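Laborbuch Tundia, Simulation und Greifplanung
23. Mai 2021
Eintrag: Viola Sartori

Weiter mit dem Versatz in der Posenschätzung. Stand von gestern: Der Planer bekommt für längliche Objekte eine brauchbare Position, aber die Drehung um die Hochachse springt zwischen zwei Lösungen, die genau 180 Grad auseinanderliegen. Bei der Schale ist das egal, die wird als rotationssymmetrisch geführt. Bei der Birne nicht, weil der Greifpunkt am dicken Ende liegen soll und der Planer sonst am Hals zufasst.

Zuerst die Konfiguration aufgeräumt. In Gruvar standen noch zwei Kameradefinitionen, eine alte schräge und die neue senkrecht von oben. Beide hatten denselben Namen, geladen wurde die, die in der Datei später kommt. Die schräge ist jetzt raus. Ubaldo meinte, er habe die alte im Oktober für die Tests mit der Schublade gebraucht, liegt also in seinem Zweig, falls sie jemand sucht.

Danach Szene neu erzeugt, Startwert 1984, Arm in Parkposition außerhalb des Sichtfelds, Aufgabe "Birne in die Schale legen". Textur der Tischplatte abgeschaltet, damit die Segmentierung nicht auch noch eine Fehlerquelle ist. Maske für beide Objekte kommt sauber, auch der Stiel wird der Birne zugeordnet. Das war mit der alten Schwelle nicht der Fall, da wurde er als Rauschen verworfen.

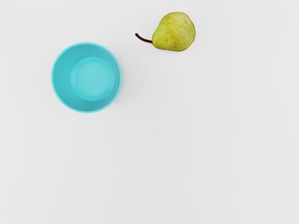 Zur Drehung: Die Hauptachse wird aus der Kovarianz der Maskenpunkte berechnet, und die hat nun einmal keine Richtung. Das Vorzeichen wurde bisher einfach so übernommen, wie die Eigenwertroutine es liefert. Habe jetzt das dritte Moment entlang der Achse dazugenommen. Mit dem Stiel in der Maske ist die Verteilung deutlich schief, das Vorzeichen lässt sich daraus ablesen. Ohne Stiel reicht es knapp, je nach Lage der Birne. Wenn der Betrag unter die Schwelle fällt, setzt der Schätzer ein Flag "Richtung unsicher", und der Planer soll dann beide Kandidaten prüfen. Das Flag ist drin, die Auswertung im Planer noch nicht.

Lauf mit 46 zufälligen Startlagen, gleiche Objekte, gleiche Beleuchtung:
Vorzeichen falsch, alte Fassung: 8
Vorzeichen falsch, neue Fassung: 3
Die drei verbliebenen Fälle haben alle die Birne nah am Bildrand, wo die Maske ein Stück verliert. Gehört eigentlich vorher abgefangen. Vorschlag: Masken, die den Rand berühren, gar nicht erst an den Schätzer geben und stattdessen einen Fehlercode zurückmelden.

Bahnplanung: Beim Ablegen fährt der Greifer immer noch zu tief an. Marino rechnet die Ablagehöhe vom Schalenrand aus, der Planer erwartet sie aber ab Tischebene. Vorläufig rechne ich den Wert im Adapter um. Morena will das lieber in der Schnittstelle selbst festlegen, mit einem Pflichtfeld für das Bezugssystem. Bin dafür, muss aber mit Mwanahawa abgesprochen werden, sie hat die meisten Skripte, die daran hängen.

Noch eine Kleinigkeit, die mich eine Stunde gekostet hat: Der Kollisionskörper der Schale war als konvexe Hülle angelegt. Damit ist sie für den Planer ein voller Klotz, und jede Zielpose im Inneren wird als Kollision abgelehnt. Die Meldung dazu lautet nur "kein Pfad gefunden". Jetzt zerlegt in Boden und Wandsegmente, Planung geht durch. Rechenzeit pro Anfrage ist etwas gestiegen, stört bisher nicht. Die Meldung sollte trotzdem unterscheiden, ob das Ziel selbst in Kollision liegt oder nur der Weg dorthin.

Offen:
Flag "Richtung unsicher" im Planer auswerten (ich)
Randprüfung für Masken, mit Test (Manuela, hat zugesagt)
Bezugssystem der Ablagehöhe klären (Morena, Mwanahawa)
Fehlermeldung bei Zielkollision (offen, wer Zeit hat)
Alte Hüllen in den übrigen Gefäßmodellen durchsehen, Drilura-Satz zuerst

Nachtrag: Ubaldo hat denselben Startwert bei sich laufen lassen und bekommt eine andere Objektlage. Er hat noch die vorige Version des Szenengenerators, dort wird die Schale vor der Birne gezogen, bei mir umgekehrt. Die Reihenfolge schreiben wir ab jetzt mit ins Protokoll. Zweig heißt achse-vorzeichen, noch nicht zusammengeführt.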